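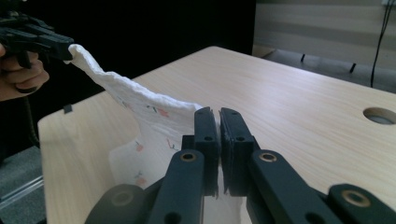 O paninho branco de florzinhas, em cima da mesa de madeira clara.

Cozinha > Têxteis > Panos e paninhos > Pano florido Bestow

Oi, gente! Muita gente me escreveu perguntando do paninho branco de flores, então resolvi fazer logo uma página só para ele, com tudo o que eu sei (e com umas manias minhas de dona de loja, já vou avisando).

O Bestow é um pano de algodão fininho, daqueles molinhos que já chegam com um leve amassadinho. A estampa é bem espaçada: florzinhas rosadas, pontinhos vermelhos e uns cabinhos verdes soltos no fundo branco. Eu gosto demais disso! Pano de cozinha muito cheio de desenho me cansa, e o liso mostra qualquer pingo de molho. Neste sobra bastante branco e mesmo assim ele alegra a mesa.

Quem escolheu a estampa foi a Brigitta Eberhard, minha sócia, no mostruário da Rüegg. Eu queria uma de limões, confesso, e perdi a discussão. Em dezembro passado levamos os primeiros para a feirinha e voltei para casa com a caixa vazia — nunca mais toquei no assunto dos limões.

Para que eu uso o meu: cobrir a massa do pão enquanto ela cresce, forrar a cesta de torradas, embrulhar o queijo quando vou almoçar na minha irmã. Para enxugar panela grande eu não recomendo, ele é fino e encharca rápido. Para copo e xícara, uma beleza, não fica pelinho nenhum.

Lavagem: máquina a 30 graus, com as roupas claras. Na primeira vez eu lavo separado, por causa do vermelho da estampa (o meu não soltou cor, mas sou desconfiada). Nada de alvejante, por favor! Seca num instante no varal.

Para dobrar, pego por uma ponta, deixo o pano cair inteiro, acho a outra ponta e só então apoio na mesa. Se você tenta esticar direto no tampo, ele embola todo, de tão leve. Passar a ferro é opcional, eu passo só quando tem visita. A Naomi Mwakyusa, cliente antiga, guarda os dela enrolados na gaveta, e fiquei com vontade de copiar.

Referência: 1608
Linha: Bestow
Tecido: algodão fino, 100% algodão
Estampa: florzinhas, fundo branco
Acabamento: bainha simples, costurada à máquina
Preço: R$ 17 cada

Vendo por unidade e também em lote para quem tem café ou pousada. Nesse caso me escreva antes, porque a última remessa foi de 200 peças e já prometi uma parte para o Boyang Han, que está trocando os panos do café dele. A próxima vem com a mesma estampa. Se a Brigitta deixar, peço uns de limão também!

23 compartilhamentos | 9 comentários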